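Voltura hand-held gripper kit: evaluation progress report
Prepared for: Ulinari programme office
Prepared by: Rachid Nasr, Erraji
Thursday, December 26, 2019

1. Status

The evaluation is in its second phase. Bench checks on both kits are closed. Table-top trials are under way and will run into the next reporting period. Spending is within the agreed budget and no change to the scope is requested.

2. Kit under review

Voltura supplies the kit as a pair of hand-held grippers with fisheye cameras, finger markers, a charging dock and the Gotico software for sorting and replaying sessions. The offer covers purchase or a twelve-month lease. Both carry the same warranty, but the lease includes replacement finger pads and the purchase does not.

3. Work completed

The trial plan calls for 1,000 recorded sessions across four task groups: picking up small items, moving dishes, clearing waste paper and two-handed transfer. At the close of this period 600 sessions had been recorded, of which 271 have been reviewed by a second operator. Review is slower than planned. Gotico opens one session at a time and has no batch mode in the version supplied.

Operators needed one morning of training each. The written guide is adequate for assembly and poor on calibration. We have drafted our own two-page calibration sheet and sent it to Voltura for comment.

4. Findings to date

Finger tracking held steady in most reviewed sessions. Losses occurred mainly when one gripper passed in front of the other and hid its markers. The software flags these gaps but does not state their length, so the operator has to find them by hand.

Battery life was almost 90 minutes per charge in continuous use. The supplier's data sheet gives a longer figure, measured with the camera at a lower recording rate. For planning purposes we recommend using ours.

Grip on thin paper is acceptable once the pads have been cleaned. Glazed dishes remain the weakest group, and the operators report having to close the trigger further than the guide advises.

5. Open issues

Two items are with the supplier. The first is a trigger spring that sticks on the second kit. The second is the file export, which drops the operator's notes. Voltura has accepted both and offered a replacement spring without charge. No date has been given for the export fix.

6. Next period

Remaining sessions will concentrate on dishes and two-handed transfer. A cost comparison of lease against purchase will follow once pad wear can be estimated from the full set. We ask the programme office to confirm by return whether the lease quotation should be held open until then.

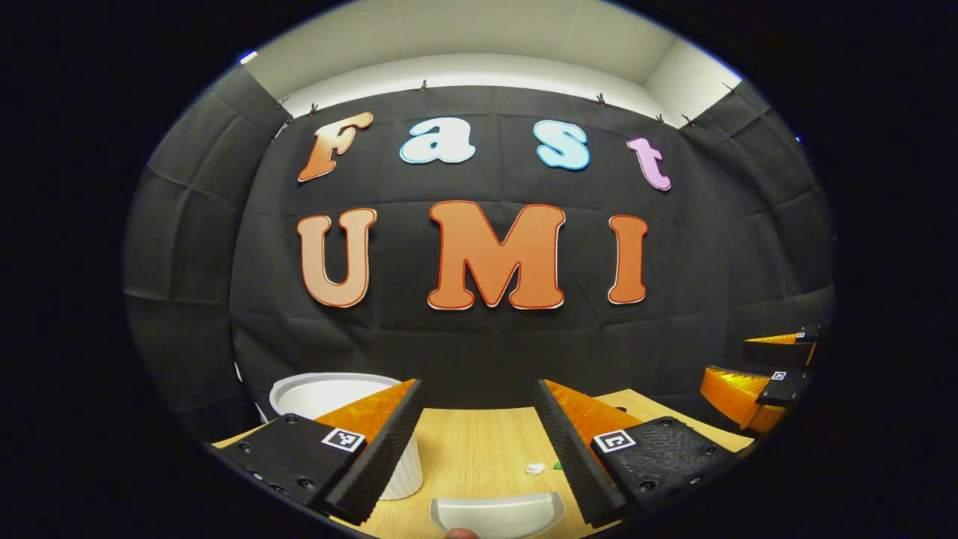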